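Wornerberg Garden Circle, minutes, 8 December 2024

Okay, I'm taking notes again, so please forgive my spelling. We got going late because everybody wanted to hear about Blažena Oravec's new knee (it's doing great!).

Money first. We have 600 dollars left from the plant sale, and I said we should spend it all on the seed library before somebody talks us into another bench. Hyun-seo Cho wants to hold some back for the January mailing. We argued a bit, very nicely, and voted for the seed library, 8 to 2. Stamps will come out of dues.

Then we got to the labels, my favorite part! Blažena would love drawings of whole plants, seed heads and leaves and all, and I'm with her. Hyun-seo thinks plain lettering is easier to read, and he has a point for the small packets.

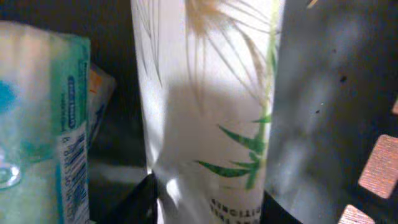
White tube with seed head and leafy stalk.

We're going with drawings on the big containers and plain lettering on the packets. Disano quoted us for 2,000 labels, way more than we need, so I'll ask about a smaller run.

The path by the Ban Street gate is still a mud pit. Hyun-seo will call about gravel.

Next meeting is in January, same room. Blažena has the snacks, and I'm bringing the big coffee pot.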